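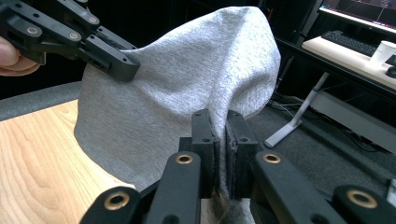 Fig. 2. Light gray knit fabric, possibly a top, held up beside a wooden tabletop.

Section 2: Washing Knits and Sweats in Your Flolia

The Flolia is at its best with soft knits, and we think you'll love how little fuss there is! Read this section once before your first load, then keep it near the machine.

Before you start
Empty the pockets, close any zippers and turn printed tops inside out. Tie drawstrings in a loose bow – a long cord can work its way out during the spin.

1. Open the door and place the clothes in the drum one at a time. Fill it no more than halfway for knits.
2. Pull out the drawer and pour liquid detergent into the left cup, up to the lower line.
3. Close the drawer and the door. You'll hear two clicks.
4. Turn the dial to KNITS. The display shows 40 minutes.
5. Press SPIN until the low setting lights up.
6. Press START. The door locks and the drum begins to fill.

Note: Forgot a sock? Press PAUSE. If the water is still low, the door opens after a short wait and you can toss it in. Press START again to carry on.

CAUTION: Never force the door while the lock light is on. Hot water may spill out.

Drying flat
Knits hold their shape beautifully when dried flat. Smooth the garment out on a clean towel, straighten the cuffs and hem, and flip it when the top side feels dry. Thick hoods take the longest, so open them up wide.

If code 13 appears
The drain filter is blocked. Switch off, unplug the machine and follow the cleaning steps in Section 5. Tiner replacement filters fit all Flolia models sold since June.

Revised July 27, 2018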